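Dumwood Garment Care, Finishing Room
Minutes of the monthly staff and management meeting
12 December 2020

Present: Pentti Hämäläinen (chair), Ehab Benmoussa (finishing), Paora Te Moana (receiving and sorting), Lenni Kinnunen (maintenance), Joonas Vainio (minutes), and most of the early shift
Apologies: the late shift, who were told the wrong time

1. Minutes of the November meeting

Approved with one correction. Paora did not say the new folding line was "fine." He said "fine, I suppose," and would like the second half on record.

2. Matters arising

The microwave has been replaced. The new one is smaller. Discussion was longer than the item deserved and has been left out.

The draft under the receiving door has been looked at again. Lenni confirmed it is still a draft.

3. Folding: where we are

Pentti reported that the automatic folder now takes all flat work, meaning sheets, towels, and the hotel napkins. Last week it put through 2818 pieces. It stopped 38 times. Pentti called this a good ratio. Ehab asked who he thought had been walking over to restart it, and whether that person's steps were in the ratio.

Anything with legs or sleeves is still folded by hand. The second phase, known to management as Gumura and to the floor as "the legs thing," is meant to change that. People fold using the hand-held grippers, the folds are recorded, and the recordings go toward teaching the arm. Ehab, Paora, and two of the early shift have been taking turns at the table.

Ehab gave the report from the table. Dark sweatpants are the worst. Black and gray fabric shows the fingers very little to go by, and a soft jersey leg will slide off to one side as soon as you have a hold of the other. He has folded sweatpants for most of his working life and said it was humbling to be bad at it again. Pentti said this was exactly the kind of thing the project needed to learn. Ehab said he was glad somebody was learning.

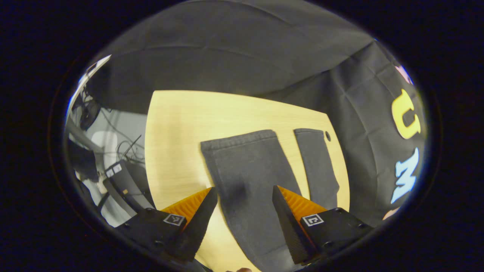

Item 3: what looks like sweatpants at the folding table, hand-held gripper with the orange pads.

The agreed fold for sweatpants is one leg over the other, hems matched, then in thirds from the hem. Paora pointed out that the shop has at least two other ways of doing it and that customers have never complained about any of them. Pentti said the arm needs one way. Paora asked whether the people also need one way now. Pentti said yes, for consistency. There was a silence, which the chair took as agreement and the minutes record as a silence.

Target for recorded folds this month is 193. Ehab thinks it can be done if table time is counted as work and is not squeezed in between carts. See item 4.

4. Time at the table

At present a turn at the table comes out of a person's normal shift, and their carts are waiting when they get back. Several people described the carts. Agreed that from the next rota, table turns are entered as their own line, up to 6 in a day across the whole shift, and that the carts go to whoever is on float.

It was asked who is on float. Pentti will find out.

Lenni reported sore thumbs among those using the gripper for a full turn. He has had them himself, and he only tests it. Turns to be shortened. He will also ask Namex, who supply our benches, for a price on a lower one, as the present table suits Paora and no one else.

5. Jobs

Raised by the early shift, in writing, and read out by Joonas. The question was what happens to the hand folders when the legs thing works.

Pentti said no one is being let go and that the plan is for folders to move into inspection, mending, and special items. He was asked if that was a promise or a plan. He said it was a plan he felt strongly about. He was asked to feel strongly about it on paper, and will circulate a letter before the next meeting.

Paora said inspection is a step up in pay on the present scale and he assumed people moved there would get the inspection rate. Pentti said he would need to check. Paora said he would wait, and asked that the minutes show him waiting.

Ehab added that he does not mind teaching the arm, but if he is a teacher he would like it listed in his job description. Several people agreed. Lenni asked if he could be listed as its doctor. Referred to Pentti, along with the rate.

6. Naming

A suggestion sheet for naming the arm has been on the notice board since November. The leading entry is "Kinnunen," put forward on the grounds that it also stops when you look at it. Lenni objected. The vote was put off until the late shift can take part, as they are thought to favor it.

7. Any other business

Hangers are being left in the towel carts. The folder does not like hangers. Paora has a bucket of what comes out the other end and will show it to anyone interested.

The radio: one station per shift, chosen at the start, no appeals.

Actions
Pentti: letter on jobs; inspection rate; job descriptions; find out who is on float
Lenni: bench price from Namex; shorter turns posted at the table; the draft
Ehab: write up the sweatpants fold so that everyone does the same one
Paora: hanger notice for receiving
Joonas: tell the late shift the right time

Next meeting to be posted on the board.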